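Subject: Re: [hungate-readers] Swapping books by mail, is it worth it?

Eimear Ó Néill wrote:
> Has anyone here mailed books in a box instead of one at a time?
> I have 36 paperbacks sitting in the hall and my sister keeps
> tripping over them. Also, did anybody finish Stolen? I gave up
> at the boat chapter and feel a bit bad about it.

Hi Eimear, hi all,

Yes! I did a box swap with a woman two states over last January and I'd do it again tomorrow. We each packed whatever we could fit, no list, no rules except nothing with missing pages. Mine had mostly mysteries in it and hers was all sea stories and one very old cookbook (I've made the molasses bread out of it four times now, it's great toasted).

What I'd do differently is the packing. I stuffed crumpled newspaper in the corners and the ink got on two of the covers, so use plain paper or old grocery bags. And put the heavy ones flat on the bottom! I stood mine up on end like they were on a shelf and the spines took a beating.
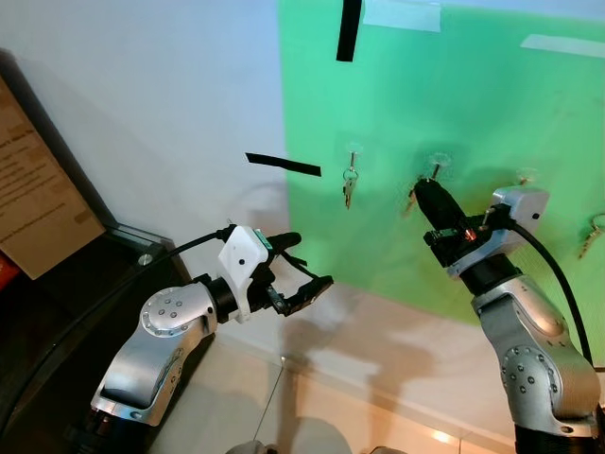
As for Stolen, keep going if you can stand it. The boat chapter is a slog, I read it in bed and dropped the thing on my face, but right after that the brother comes back and it picks up a lot. My copy runs 600 pages and I'd say the last third went by in one weekend. If you still hate it after the brother shows up, you have my blessing to quit and we'll talk about something else at the next meetup.

Has anybody got a spare of the second Akolgo book, by the way? The library has me at number 2 in line and I've been number 2 since before the leaves came down. I'll trade my hardcover of Rostar for it, dust jacket a little torn at the top but otherwise clean.

Oh, and Eimear, if you do want to send that hall pile somewhere, I'll take any mysteries you've got. I can pay the postage on my end.

Joanie

--
hungate-readers mailing list
Message 3038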